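Clothing and household textiles: progress to the end of October

Work since the last report has been mostly on the clothing side. The Mullevthorpe store was cleared by the end of the month and everything worth keeping has been moved on to Vostow or put into the fitting-out room. In all 1542 garments were handled. Of these, 1010 were fit to go out again, 272 need a repair first and the remainder went for rag. The repair figure is higher than we allowed for in the bid. Most of it is zips and linings on winter coats, and the Sakai workroom can take them in small lots only.

The fitting-out room is in use. Coats and jackets go on the wooden rack and are kept on hangers from the time they come in, as we lost too much time last winter pressing things that had been folded. Smaller pieces are folded. Hooded tops are hung with the coats for now, although they take up rail space and we may change this. 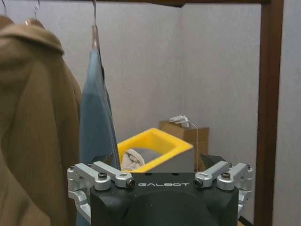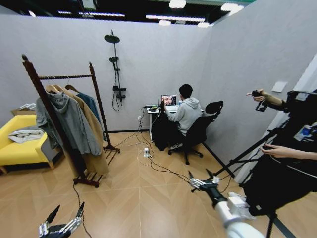 The rack in the fitting-out room, October.

Spending on hangers and rails is within budget. We asked for a second rack in the original application and would still like one, but it can wait until the new year if the money is better used on repairs. Transport came in slightly over, owing to an extra van trip from Mullevthorpe when the first load would not fit.

Labelling is behind. The Bolari tags arrived late and the first batch had the size printed on the wrong side, so they were sent back. Until the replacements come we are writing sizes on card and pinning them inside the collar. This is slow and the cards fall off. Children's sizes have been left until the proper tags are here.

Still to do before the next report:

Agree a price per garment with Sakai for zips and linings.
Finish the stock list for Vostow, including shoes.
Decide on storage for the 4 sacks of bedding, which have been sorted but not washed.

We do not expect to need any change to the payment dates. The repair line will be overspent if all the coats are done, and we would like to move the unused printing money across to cover it. Please let us know if this needs a separate form.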